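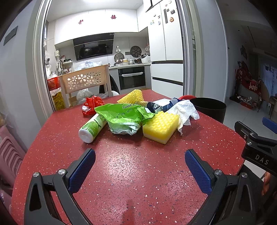
Sponges on the red table.

Clondora Rounders Club will hold its first sponsored walking rounders day on a Wednesday in February, which the club accepts is a bold choice of month. Proceeds go towards a new roof for the pavilion, the present one having become more of a suggestion.

Play starts at 10am on the lower field. The rules are those of ordinary rounders with the running taken out. Any player caught jogging will be sent back to the previous post, and appeals will be heard by the umpire, who has asked us to say that they will be dismissed.

Entry costs £30 a team, with a £200 prize put up by local kit supplier Zolta. The club hopes to raise £800 on the day. Last year's quiz night brought in £467 and one long argument over the capital of Australia, so hopes are high.

"We wanted an event that anyone could enter," said a club spokesperson. "Having watched our second team all summer, we realised they were walking already."
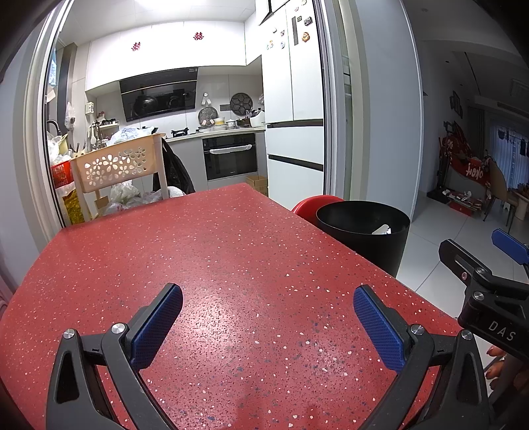
Getting there

Parking is at the Tena Hall end of the field. The near gate sticks and should be lifted, not kicked. Dogs are welcome on a lead but may not field, following the events of the Kobzar Cup. 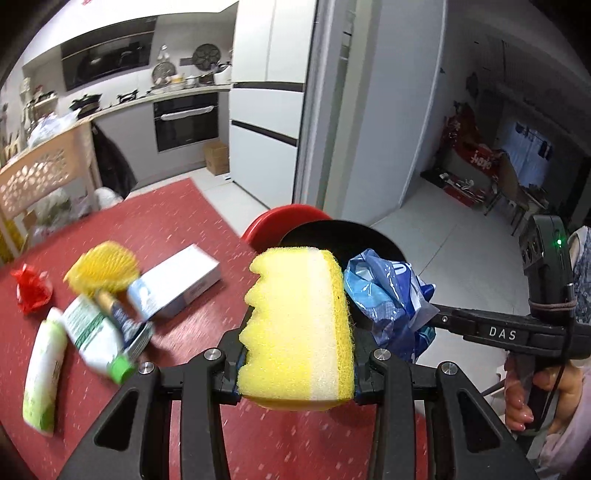
Teams are made up of nine players aged 16 or over, and mixed sides are encouraged. Bats and balls will be provided. Posts will be wiped down between matches with a yellow and white kitchen sponge – the club's equipment budget being what it is – and players should bring their own water and a second pair of socks. Tea will be served from noon until the urn gives up.

Entry forms are available from the pavilion, on the drier side.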